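Can a machine put the cleaning things away?
Mirko Caputo, project report, Wollcombe

Our group wanted to know if a robot can do a chore that most people do without thinking. We picked clearing a table of bottles and caps into a cardboard box. It sounds easy. Floor vacuums have been in homes for years, but a vacuum never has to pick anything up and decide which way round it goes.

We split the work into two parts. First a person does the job with hand-held grippers, so the motions can be recorded. Then a program we called Huvia is trained on the recordings and tries the same job on an arm. We recorded 640 runs and kept 500 of them. The rest had dropped items or bad timing data.

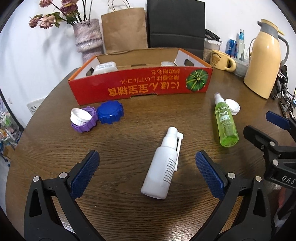 Page last changed: April, 16:27

Spray bottles gave us the most trouble. A trigger sticks out to one side, so a bottle lying on a table can't be treated as a plain cylinder. If the fingers close on the lever, the bottle turns in the grip. The white one with the long trigger has to be taken by the body - the lime-green one with the pump top is more forgiving.

Caps were a different problem. A large cap lying flat leaves little to hold, and one cap leaning on another moves as soon as either is touched. People doing the task by hand usually slid a flat cap before lifting it. Huvia copied the slide but often pushed too far.

We ran 200 trials on the arm. It cleared the whole table in 27 of them. In most of the others it got at least one bottle into the box and then stopped at a cap. It was also much slower than a person.

Our answer for this chore is not yet. Single bottles are close to working, and a shop that only handles one shape could probably use something like this now. A kitchen table is harder. The next group should try softer finger pads and more recordings of caps, and should leave time for calibration - we lost most of April to it.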